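3.2 Filling preparation and thickener substitution

The reference filling followed the Vondeck base formula, in which a roux of butter and wheat flour is cooked for two minutes before stock and milk are added. Three alternative thickening systems were prepared against it: a pregelatinized potato starch (Plunatura), a tapioca starch from the same supplier, and a condensed soup base diluted with water. The soup base contained its own salt and fat, so the butter in that variant was cut by half and no salt was added. All other ingredients were held constant. Diced carrots, peas and cooked chicken thigh made up the solids, and these were folded in after the sauce had thickened.

Each batch was cooked in a jacketed kettle with a scraped wall. The sauce was held at a simmer for four minutes, then cooled to room temperature before portioning. Batches that showed lumps larger than a pea after straining were discarded and made again. This happened only with the tapioca variant, and it stopped once the starch was dispersed in cold milk before heating.

Portions of 200 g were deposited into foil pans lined with a short crust. The lid was rolled from the same dough, crimped by hand and vented with a single cross cut. Pies intended for frozen storage were blast chilled unbaked; the remainder were baked the same day at 200 °C until the lid reached an even brown. Baked pies rested for 17 minutes before any measurement was taken. Shorter rests gave unstable readings, mostly from steam held under the lid.

Filling spread was measured by cutting the pie in half, removing one half and recording how far the sauce had advanced across the pan floor after one minute. The method is crude, but it tracks what a cook sees when a slice is lifted out, and it separated the four variants more clearly than viscosity alone. Viscosity was also recorded on the filling before baking, with the solids sieved out. Work at the Kunusia pilot kitchen used the same spread test, although with a deeper pan, and its values are therefore not pooled with ours.

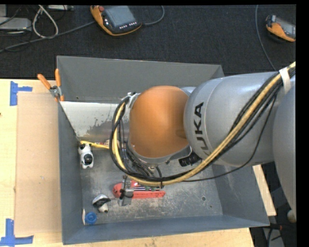 Figure 4. KUKA robot arm reaching into a gray metal bin.

3.3 Crust moisture and storage

Bottom crusts were sampled from the center of the pan with a round cutter. Any filling adhering to the sample was scraped off with a plastic blade, and the crust was dried to constant weight. Samples were taken from fresh pies and from pies stored frozen for up to 130 days, the latter baked from frozen without thawing. Nearly 900 samples were collected across all variants and storage times.

Flour for the crust came from a single milling lot supplied by Hodoroagă. A second lot was opened in April, after a moisture check showed no difference from the first, and was used only for the final storage point. Dough was rested overnight under refrigeration and rolled to 3 mm.

Two changes to the crust were examined separately from the thickener trials. In the first, the bottom crust was blind baked for eight minutes and cooled before filling. In the second, it was brushed with beaten egg white and left unbaked. Both treatments used the reference filling only -- the combined effect of crust treatment and thickener was outside the scope of this study. Pies with visible cracks in the bottom crust were excluded from moisture sampling but kept for the spread test.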